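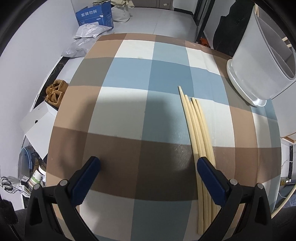

¿Cómo guardáis los palitos de brocheta para que no acaben desperdigados?

Publicado el 31 de agosto de 2025 · 746 visitas · 3 respuestas

mesa_de_cuadros
¡Hola a todos! Me encanta hacer brochetas (de fruta, de pollo, de lo que pille), pero los palitos de madera me traen loca. La bolsa en la que vienen se rompe el primer día y luego aparecen por todo el cajón, con la punta hacia arriba. He pensado en un recipiente de plástico con separadores, de esos para cubiertos — ¿alguien lo usa así? Me vale cualquier idea, ¡estoy con ganas de ordenar la cocina entera!

tarro_y_tapa
¡Sí, y va de maravilla! Yo los meto de pie con la punta hacia abajo, en un hueco solo para ellos. El mío es un Bristik y lleva conmigo desde marzo. Mira que tenga agujeros en el fondo, y si lavas los palitos déjalos secar bien antes de guardarlos, extendidos sobre un paño. Si son muy largos, el recipiente se vuelca, así que pon cucharas en el hueco de al lado para hacer peso.

nuria_no_esta
una goma y listo

cajonera9
Yo uso un tubo de espaguetis con tapa, caben un montón y no se pincha nadie. ¡Me hizo tanta ilusión que compré otro para las pajitas! Eso sí, mide antes los palitos — los míos no entraban en el primero y tuve que devolverlo.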